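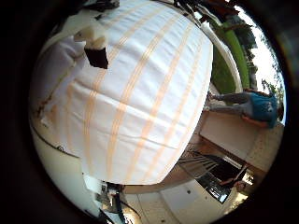

Wrist camera view, fisheye lens, striped cloth at close range.

Aranda W2 Wrist Camera Module
Supplied by Dundale. Fits Claltell and Anden parallel grippers.

412 views | 16 shares | 3 comments

Overview

The Aranda W2 is a compact color camera for mounting at the wrist of a small robot arm. It is sold with a fixed fisheye lens and a clamp bracket. The lens projects a full circle onto the sensor, so the corners of the output are black. Straight edges away from the center, such as rails and tabletop fronts, come out as arcs. Software that expects a flat image needs the calibration file shipped with each unit.

The module is meant for work on cloth, bags and other soft goods, where the item can fill most of the view at grasp distance. A narrow lens at the same distance loses the work surface completely. With the W2, the floor, nearby furniture and anyone standing beside the cell stay in view at the rim, at reduced detail.

Comparison with the narrow lens version

Dundale ran the W2 against the older W1 on one arm in October, using the same gripper and the same set of cloths. Each camera was given 1,000 grasp attempts. The controller, lighting and grasp planner were left alone between runs.

W1, narrow lens: 73 percent of grasps on target
W2, fisheye lens: 91 percent of grasps on target

Most of the W1 misses were on large cloths with the hem outside the image. The planner then chose a crease in the middle of the fabric and the fingers closed on nothing. On small cloths the two cameras scored nearly the same, and the W1 gave a sharper picture of the weave. Users who handle only small, flat pieces may prefer it.

Plain white fabric remains difficult for both. Thin stripes help, as they give the planner a line to follow over a curved surface. Soft creases in bright light have low contrast and may be missed at the default exposure. Lower the exposure one step and run the test again before changing the planner settings.

Gripper fit

Claltell G-series: Bracket clamps to the palm plate. No drilling. Finger pads are visible when closed.

Anden short-finger: Bracket needs the offset plate, sold separately. Without it the palm blocks the lower part of the view.

Anden long-finger: Fits, but at full opening the fingertips fall in the outer part of the lens circle. Position readings there are less reliable than at the center. We do not recommend this pairing for thin fabric.

Cable routing

Run the cable along the back of the wrist and leave a loop at the last joint. A short loop pulls on the connector when the wrist turns past its midpoint. Cables and connectors at the bottom of the image are normal with this lens. Mask that area in software so that it is not read as part of the workpiece.

Image orientation

The W2 has no tilt sensor. The image turns with the wrist, and people and furniture may show up sideways. The Claltell controller can rotate the image from joint angles. The Anden controller passes it through unchanged, and rotation must be done on the host computer.

Lighting

Daylight from a window or open door is acceptable. Glossy floors produce bright reflections that may shift the automatic exposure. Set exposure by hand if the arm works over such a floor.

In the box

Camera module with fisheye lens
Clamp bracket and four screws
Cable
Calibration file on card

The lens is not user replaceable. Units opened by the customer are returned without repair.

Page updated 21 Nov 2020

Contact Dundale Sales | Copyright Dundale | Back to top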